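Robots at work: what happens to the people?

Quick one today because I promised the after-school group I'd have this up by 4. Ready? Go.

Lots of kids ask me the same thing. If a robot gets the job, where does the person go? Good question. Grown-ups ask it too, usually in a worried voice.

So I went and asked at Parkus. Parkus is a packing company. Lunch boxes, tubs, trays, all that kitchen stuff. Things come in, things go on a shelf, things come off the shelf and get sent to shops. Somebody has to pick up every single one.

For years that somebody was Katia Donati. Katia's arms got tired. Her back too. Pick up, put down, pick up, put down, all the way to lunchtime. Not much fun!

Now the company wants a robot to do the boring bit. But a robot starts out knowing nothing. Zero. It doesn't know what a tub is. It doesn't know you can squash one if you squeeze too hard. So a person shows it. You hold a gripper in each hand (a gripper is a sort of pinching claw) and do the job with those instead of your fingers. Cameras record it. Then a computer studies the recordings, lots and lots of them.

Looks like this when people do it.

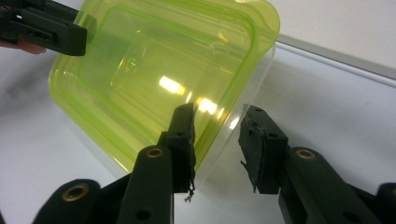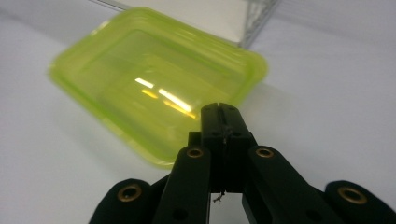

Same green tub, two grippers, and the white rack behind it:
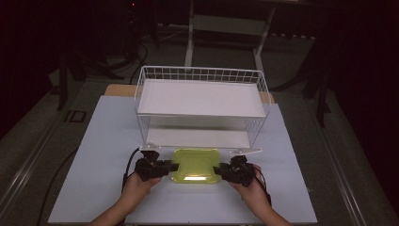
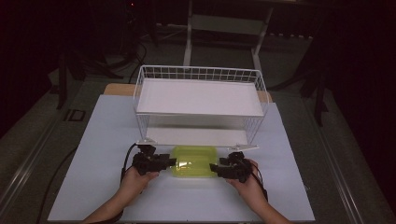
Try it at home with two pairs of kitchen tongs and a plastic box. Harder than you think. You can't feel the box! Your fingers tell you if something is slipping, but tongs hardly tell you anything. Katia says she dropped everything on her first day and was very cross untill her coffee break.

OK so back to the big question. What changes for the people?

Some things get better. Less lifting. Fewer sore backs. Katia does 2 hours of teaching in the morning, then she checks orders, then she helps fix problems. She likes the fixing best.

Some things are harder. New words to learn, new machines. Mirko Caputo has worked there 20 years and he told me he misses the old way a bit, when everyone stood at one long table and chatted. Now his corner is quieter. He's allowed to miss that. And he worries about whether there will be enough jobs for everybody later on. The boss, Nives Negri, says no one has been sent home. I asked if that was a promise for ever and she said she couldn't promise for ever. Fair answer I think.

At other places people really have lost their jobs when machines came in. That happens, and it's hard for those families. It's why workers want to be asked first, before the machines arrive, and get time to learn somthing new.

What are people still better at? Plenty. Spotting a cracked lid. Knowing a customer wanted blue when the form says red. Cheering up Mirko.

Your turn. Pick a job you know, maybe one somebody in your family does. Which part would you give to a robot? Which part would you keep? Then go ask the person who does it, they might pick something totally different.

Send me your answers and I'll put a few up next time. Gotta run, the group's at the door.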